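Gaten Opens Its Two-Arm Bench to Outside Institutions: An Interview with Ultan Ó Briain

Mon 2 July

Gaten, the bench automation service operated by Fekus, will accept applications from colleges and small manufacturers for placement of its two-arm workstation beginning in September. Ultan Ó Briain, who directs the service, met with the editors of this bulletin to discuss what participating institutions will receive, what they will be asked to provide, and where the service remains limited.

Mr. Ó Briain began with the terms of placement. An institution receives the table, the surrounding frame, both arms, the cameras and the software, together with a set of practice objects and an on-site installation visit. "The bench arrives as one unit," he said. "We do not ask a department to select its own arms and then discover that the mounting holes do not match. Our staff bolt it together, run the first session with the people who will use it, and leave when those people are comfortable."

Installation is scheduled over two working days, and training occupies a third. The standard agreement provides for 148 hours of remote support during the placement period. Mr. Ó Briain described that figure as a compromise. The earliest users, he said, called often in the opening weeks and seldom afterward, and the allowance was set with the opening weeks in mind.

Asked why the service relies on artificial produce for its introductory exercises, he replied that the choice was made on practical grounds. "A pear, a lime and a bunch of grapes ask three different things of a gripper. They are also familiar to everyone in the room. A new operator does not need to be told what a good result looks like when the task is to put fruit in a basket."

The basket itself received considerable attention during development. Early exercises used a plain plastic tub, which most operators mastered within an afternoon. A woven basket with a tall handle requires the operator to plan an approach, and the two arms must be kept clear of each other over a small opening. "We wanted an exercise that would still be worth doing in the second week," Mr. Ó Briain said.

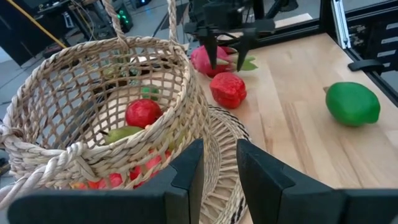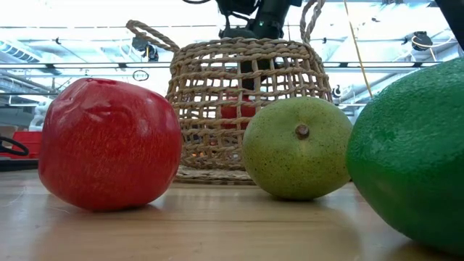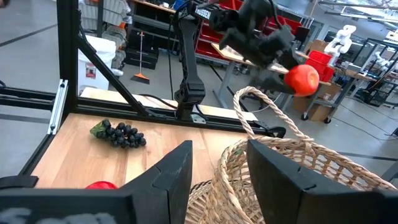
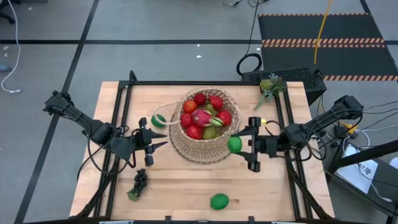
The basket exercise on the two-arm bench, with artificial fruit.

The conversation then turned to the cameras. Each bench is supplied with views from the grippers as well as views of the table as a whole, and the software records them together. Mr. Ó Briain considers the close views the more useful for instruction. "From across the table, a grasp may look perfectly sound. The view at the wrist tells the operator whether the fingers are centered. We encourage instructors to review both before they comment on a session."

The published task library contains 234 exercises, arranged by difficulty. Institutions may write their own and are not required to share them. Bùi, a teaching workshop that took part in the pilot, prepared a sequence on sorting small hardware and has kept it for internal use. Gavton, a packaging firm, chose instead to contribute its material to the library. Mr. Ó Briain said that the service has no preference between the two arrangements.

He was direct on the subject of limitations. The bench is not certified for unattended operation, and an operator must be present whenever the arms are powered. It is unsuited to heavy parts. Thin and flexible items, including the handles of the practice baskets, continue to cause difficulty for less experienced users, and the written guidance on this point is being revised. "The current text assumes that the reader already knows where to place the fingers," he said. "That is a fault in the text, and we are correcting it."

On the matter of space, applicants should allow clear floor on all sides of the table and should plan cable routes before the installation visit. The service will review a floor drawing at no charge. Mr. Ó Briain noted that delays during the pilot arose most often from power outlets located on the wrong wall.

Replacement gripper fingers are covered by the agreement, as are cables. Damage caused by moving the bench without notice to the service is excluded. Institutions that expect to relocate the equipment during the placement are asked to say so in their application, so that a second visit can be arranged.

Applications are to be made in writing and should name one person who will be responsible for the bench. Selected institutions will be notified before installations begin in September.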